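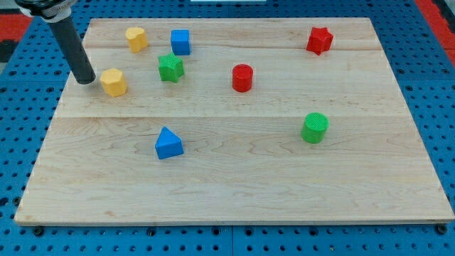
Pushing looks like the easiest thing a robot arm can do, and for this reason we chose it for our instruction-following tests at Uller. Raíssa Moura and I wrote these tips for people who want to build the same kind of bench at home or in a small workshop. You need a flat board, a stick and some blocks. Our stick is a plain black rod with a rounded tip, and the tip stays just above the wood while the arm waits for its next sentence. The round end matters a lot. With a square end the block turns to one side and the arm spends its time correcting.

Choosing the board

Light maple is good because all the colours stand out on it. Ours is made from planks, and the joints run from left to right. Before you glue, check every joint with your fingernail. If the nail catches, a block will catch too. Sand along the grain with 180 paper, wipe, wait for the dust to settle and wipe again. Do not use wax. We waxed a board in November and the blocks slid too far for two weeks, so we had to repeat 600 pushes.

Fix the board with bolts at the front corners. Double-sided tape lets go slowly and you will not notice.

Choosing the blocks

Give each colour to two different shapes. We have a green star and a green cylinder, for instance, so the words "push the green one" are not enough and the model must listen to the shape also. This was the main idea of our study. When Tianyou Jiang trained the first version with one shape for each colour, it learned to ignore the noun completely. After we changed the set, wrong-block errors went from 19 in a hundred to 9 in a hundred. The stars are still the hardest, as the tip can get stuck between two points.

If you print the blocks, leave the printed texture on the top face. It cuts the glare from the ceiling lamp. Only smooth the bottom, with the same paper as the board.

Small habits that help

Clean the tip with a dry cloth each morning.
Change the start positions by hand after each run.
Write the sentence down before the arm moves, never after.
Keep one spare of each shape in a labelled jar.

Next we will try the same tests on a rubber mat, and I will add the grades of paper that worked.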